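Project report, November. Course: Materials and the Home

# Why people choose wooden tables, and how they take care of them

In our group we wanted to know why so many families still buy a wooden table when a glass or plastic one costs less. We asked people in two towns, Vastdale and Taltdale, and we visited one furniture shop, Benítez, which sells new and used tables. I wrote this report and the other members of the group made the questionnaire.

## How we collected the answers

We gave out 196 paper questionnaires and we received 99 of them back. Most came from Taltdale, where the library let us leave a box near the door. The questionnaire had 7 questions. The last one was open, and people could write anything they wanted about their table at home. This was the question with the longest answers, and it was also the hardest to put in order.

I made one mistake in the beginning. The first question said "Is your table real wood?" and many people did not know what to answer. A table can have a solid top, or a thin layer of wood on a cheaper board, or plywood. I should have asked about the top only and given these choices. For this reason I do not use the first question in the results.

## What the grain means for the buyer

When people explained why they like wood, they wrote most often about the pattern. Some like straight and quiet lines. Others want big swirls and dark knots, as on a brown plywood top with a darker edge band.

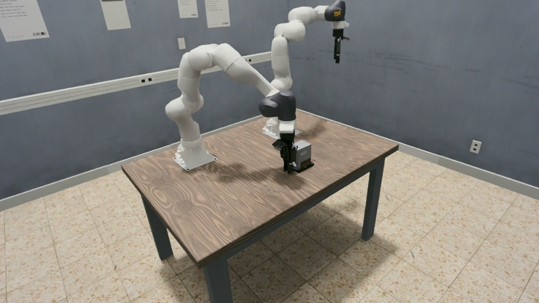 Knots were the reason I sent my own table back, wrote one person from Vastdale, and I would do the same again. My mother always told me that a knot falls out after some years and leaves a hole, so for me it is a fault and the shop should lower the price.

This answer surprised us, so we asked at Benítez on our visit. The shop told us that there are two kinds of knots. A tight knot has grown together with the wood around it and normally stays in its place. A loose knot comes from a dead branch and can move when the wood dries. The shop fills the loose ones before it sells a table. It does not lower the price for the tight ones, and some customers even ask for them.

## Care and damage

The second part of the questionnaire was about cleaning. Nearly all the people clean the table with a damp cloth, and many use nothing else. A smaller group puts oil on it, but they did not agree how often. One person does it every Wednesday, and I think it is too much, because the oil has no time to go inside and the top becomes sticky.

We also tested one product ourselves. It is a furniture oil with the name Estach, which the shop recommended to us. We put it on an old board, one half with oil and one half without, and left a wet glass on both halves for one night. The half without oil had a white ring in the morning. On the other half we could see a ring too, but it was weaker. It was only one board, so I do not want to say that the product works in every house.

Scratches were the most common damage in the answers. Several people wrote that a scratch is easier to see when it crosses the direction of the grain, and I agree with them. A thin pale line that goes along the grain is almost hidden between the other lines. When it goes across, the eye finds it quickly, also on a top with many streaks and ringed knots. 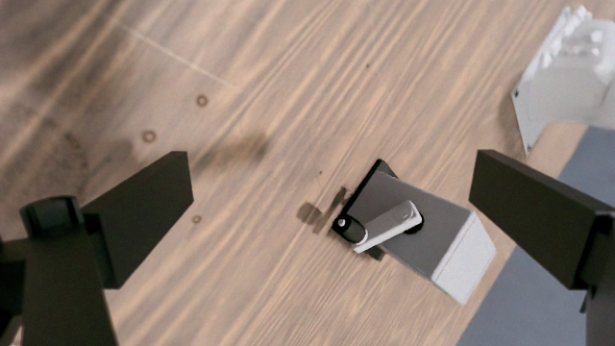
## Results and problems

People in our survey choose wood first for how it looks and only after that for how long it lasts. We expected the opposite. Price was important mainly for younger people, who often bought their table used.

The biggest problem of the project was the time. The questionnaires from Vastdale came back late, and we could not visit a second shop to compare the information about knots. If another group continues this work, they should change question one and test the oil on more than one kind of wood — for example on pine and on oak.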